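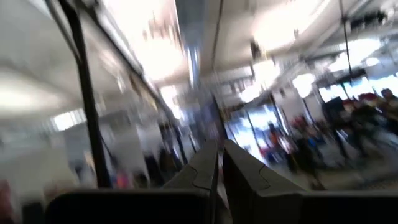 Akdale Parish Register Transcriptions: Data Card

Version 2.1
Released 5 August 2019
Maintained by the Sernwood Local Records Office
Contacts: Irena Lis (transcription), Stijn Vanhove (data files)

Summary

This dataset contains transcribed entries of baptisms, marriages and burials from the parish registers of Akdale and the chapel of ease at Ovitside. The release holds 3022 entries, of which 885 are marriages. It is intended for family historians, local historians and students of names and occupations. The original registers remain in the custody of the Records Office and may be consulted by appointment.

Contents of the release

baptisms.csv - one row per child baptized
marriages.csv - one row per marriage
burials.csv - one row per burial
places.csv - place names as written, with a modern form where one is known
abbreviations.txt - clerks' abbreviations and their expansions
changes.txt - corrections made between versions

All files are in UTF-8. Fields are separated by commas, and text containing a comma is enclosed in double quotation marks. The first row of each file gives the field names.

Fields common to all registers

entry_id: Permanent identifier. Identifiers are not reused when an entry is withdrawn.
volume: Shelf mark of the register.
page: Page or leaf number. Leaves without a number are given the number of the preceding leaf followed by "a".
date_written: The date exactly as the clerk entered it.
date_standard: The date in year-month-day form, with the year taken to begin in January.
surname_written, forename_written: Spelling as in the register.
surname_standard: A grouping form supplied by the Records Office.
occupation: As written. Left blank where none is given.
reading: "clear", "doubtful" or "partial".
note: Remarks by the transcriber.

The marriage file also carries the fields banns_or_license, witness_1, witness_2 and signed. The last of these records whether each party signed or made a mark.

Method of transcription

Each page was transcribed twice, by two readers working separately. The two versions were then compared, and differences were settled by a third reader with the register at hand. Where the third reader could not reach a decision, both readings are given in the note field and the entry is marked "doubtful".

Capital letters and spelling follow the original. Punctuation does not. Superscript letters have been brought down to the line, and words struck out by the clerk are given in square brackets. Latin forenames in the oldest volume have been left in Latin - the English form appears only in the grouping field.

Known gaps and limits

The second Akdale volume lacks 55 leaves. Some of the missing entries survive in the yearly copies sent to Valdovinos, but these copies have not been used in the present release. The Ovitside burials begin later than the baptisms, and an absence from the burial file should not be taken as evidence that a person left the parish.

Several clerks spelled the same family name in more than one way on a single page. The grouping forms are offered as a help in searching and carry no claim that the persons grouped together were related. Users who need certainty should work from the written forms.

Ages at burial are often rounded. They are reproduced as found.

Changes since version 2.0

Dates between January and March in the first volume have been checked again and corrected where the year had been carried over wrongly. The witness fields have been divided into two columns. Duplicate identifiers in the Ovitside baptisms have been resolved, and a list of the entries affected is given in changes.txt.

Terms of use

The files may be copied and reused for private study, teaching and research without charge. Publications that reproduce up to 1000 entries need only cite the dataset. Larger reproductions require written permission, which should be requested from the Records Office before publication.

Suggested citation

Sernwood Local Records Office, Akdale Parish Register Transcriptions, version 2.1.

Corrections

Proposed corrections should quote the entry_id, the field concerned and the reading preferred. Letters about readings should be addressed to Irena Lis. Problems with the files themselves - missing rows, damaged characters, incorrect separators - should be reported to Stijn Vanhove. Corrections accepted before the end of October will be included in the next version.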